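Stunora revises van lease terms for small fleets

Stunora, the vehicle leasing firm based in Ukach, has changed the terms on its light van contracts. The new rates apply to orders placed from April and cover fleets of up to 100 vehicles.

Under the revised agreement the initial rental falls from six monthly payments to 4. The minimum term stays at three years, and the charge for excess mileage is now set when the contract is signed. Customers on existing contracts keep their current terms until renewal. 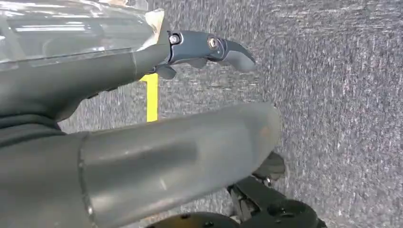 The scheme includes the Vodness panel van in two wheelbase lengths. Servicing and tyres can be added to the monthly rental, but insurance must be arranged separately. Stunora has also put its fair wear guide into the contract pack, with limits for dents, scratches and damage to the load area.

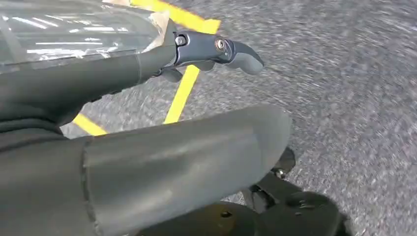

A gripper finger on its dark metal wrist bracket, with clear plastic over the arm.

"Most queries at the end of a lease concern mileage and condition," said Radoslava Pešek, contracts manager. "Both are now dealt with on the first page."

The firm had 3,072 vans on lease at the end of its last financial year. Its Alvarado branch will handle returns for the southern area.

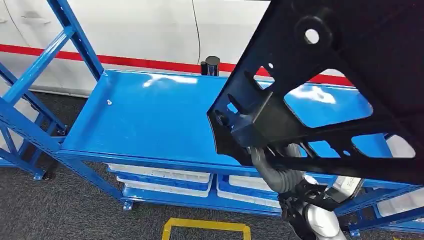

Early termination is charged at 5 monthly rentals, or the balance of the contract if lower. Stavros Stamatopoulos, who runs the Alvarado branch, said written quotations issued before the change would be honoured until they expire.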